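From: Tayla Kereama
To: Dalgleish shared workshop list
Date: February 2018
Subject: Re: bag job, grip slipping + wiring question

Hi Nikau and all,

Quick one before I head out, sorry for the mess. Replies in line.

Nikau Ellery wrote:
> Had a go with both arms last night after you left. The right one
> closes fine on hard stuff but plastic film just slides through the
> fingers once there's any pull on it. Wondering if we need rubber on
> the pads or just more current. Also the left keeps stopping short of
> where I tell it. Is that the limits you put in back in December or
> have I stuffed the calibration?

Not your calibration. That's my limit, I capped the left elbow at 80 degrees when we had the old bench in the way and never took it out. It's in the Pralel config, line 565, comment says "temp" of course. Change it and restart the controller, a reload won't pick it up. Do it with your hand near the stop button please, the cables on that side haven't got much slack.

Grip. Try these in order:

- twist the bag before closing on it. Flat film slides, a rope of it doesn't nearly as much
- then current, go up in steps of 10 and feel the motor after each run. If it's too warm to keep a thumb on, back off
- rubber last. I've got an offcut of bicycle tube in the Zevcombe tin but the glue takes ages to cure and it'll foul the linkage if it squeezes out

> Do you want me to order the other wrist bearings from Nundulov or
> wait?

Wait. They charge the same freight for 2 as for a whole box, so lets see what else breaks first. If anyone else on the list needs bits from them shout now.

Set up I've been using for the twist thing is the stick-on hook low on the wall with the bag looped over it, bucket on the carpet underneath. Right arm takes the tail at the rim, left stays open beside the bucket. Keep the hook where it is, all my saved poses are off that.

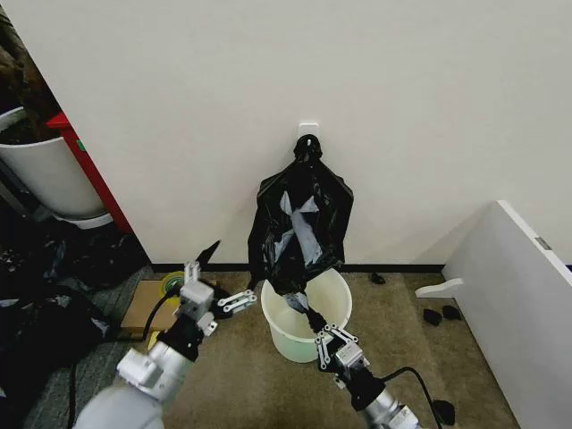
Right gripper on the twisted end of the bag, left one open next to the bucket.

Next bit I want is the left arm holding the rim while the right pulls, so the bucket can't wander. Needs the elbow limit gone first, see above. Script's called rim_hold, its half written, the approach is OK but the close is much too fast. Have a look if you're keen but don't run it on the real arms untill I've put a speed cap in.

Also who has the long hex key, the one with tape on the handle. Need it for the shoulder bolts.

Tayla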